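About Odik

Odik is an episode guide and broadcast reference for animated television series. It is run from Odstead and covers first transmissions, repeats, dubbed versions and home releases.
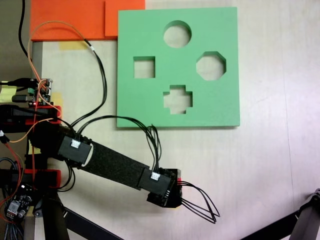
Marisol Ambrose wrote in after the last redesign that she uses the site for one thing only, checking whether the running order on a disc matches the order of broadcast, and that she would like the two columns kept side by side. They have been kept side by side.

What we list

The database holds entries for 200 series. Each entry gives the production number, broadcast number, title, first transmission date, channel and running time. Where a channel has shown an episode out of sequence, both positions are recorded. Where a dub changes the title, the original title is given first and the dubbed title in brackets.

Cast lists follow the on-screen credits, including misspellings. Corrections go in the notes field.

Sources

We work from published schedules, press notices and the broadcasts themselves. A future date is marked provisional until the channel's own schedule carries it. Rumours and leaked listings are not entered – please do not send them.

Who runs it

Orysia Antoniuk edits the listings and answers corrections. The site has 8 regular contributors and 3 moderators on the message board. The database software, Zodov, was written for the site and replaced the earlier Akinola spreadsheets, which can still be downloaded from the archive page.

Updates

New entries go live on Saturday at 11 in the morning. Corrections are made as they are checked. The message board closes to new topics during August; existing topics stay open.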